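A table in a bedroom has a hard life. It's bought for one purpose, usually work or meals, and within a month it's also the place for mail, snacks, tissues, chargers and whatever was in your pockets. I've lived in four apartments where the bedroom was also the dining room, and I've come to a firm opinion about it: cover the table with something cheap and wipeable, clear it once a day, and stop trying to keep it bare.

The usual advice goes the other way. The people who write about small rooms want an empty surface with one lamp on it. Pomow, the home store near me, has a whole window set up like that. I can't see how anyone eats an orange in that window. People who live in one room eat there, and they leave peel. 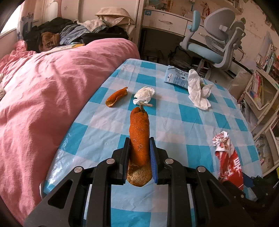
**Small Rooms / Daily Upkeep**

Orange peel is a good test of a tidying system. It can't go in a drawer or be folded. Left on the table it curls and gets hard at the edges, and it ends up next to a used tissue and a torn wrapper because that's what else was going on at the time. Most tidying books spend 256 pages on clothes and paper and give a sentence or two to trash. I think they have it backward. In a lived-in bedroom, most of what's on the table is trash, and if you take that away first there's very little left to organize.

So my first rule is trash before anything else. Peel, tissues, wrappers, empty packets. Don't straighten the books or start on the clothes. Walk around the table with a bag and take what nobody will want tomorrow. It takes less time than making the bed.

The second rule is about the clothes, and here I disagree with my own mother. She thinks a heap of clothes at the head of the bed is a disgrace. I think it's a waiting area. Sweaters and jeans that have been worn once aren't dirty enough for the wash and aren't clean enough for the closet, and they have to be somewhere. The head of the bed is all right during the day. The back of the desk chair is worse, because then you can't sit down, and you move to the bed to work, and the pink duvet gets crumbs in it.

What I do object to is mixing the two. Clothes stay on the bed and food stays on the table. Once a snack crosses over to the duvet you have a laundry problem, and a duvet cover is the worst thing in the house to wash and dry.

The tablecloth matters more than people expect. I've heard plastic covers called ugly, and fine, some of them are. They crease, and they shine when the window is bright. A friend paid 300 for a linen cloth from Lashari and now keeps it folded in a cabinet, so her table has nothing on it at all and has picked up two rings from mugs. Mine is blue checked and cost very little. Juice wipes off it. I've never once worried about it.

A check is also a sensible pattern for this. On plain white, every crumb looks like a failure. On a busy check you can leave a crumb until evening without being bothered by it. Some would say that's hiding dirt. I'd say it's letting a person finish what they're doing before they clean.

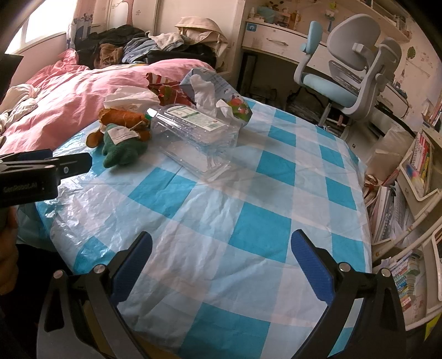

Then there are the things that aren't trash and don't belong on a table either. Soft toys are the main one in our house. I used to put them all in a Brernon storage box with a lid, 500 in the catalog and 99 in the January sale, and they came straight back out every afternoon. A toy that gets played with at the table is going to be at the table. Now I push them to one end and wipe the rest. If the cloth needs a proper wash, they go on the bed for five minutes.

I know how this sounds to anyone who likes a strict system. I tried one of those. I had labels on the desk drawers and a tray for pens, and I kept it up until the first week I was sick, when the tissues won. The system had no place for a bad week. A bag and a damp cloth still work when you have a cold.

The last thing I'd argue for is doing it at the same time each day. I do mine at 8 p.m., after the last snack and before anyone wants the table for something else. The clothes get looked at on the same round: wear again or wash. Anything still on the table after that can stay there until morning.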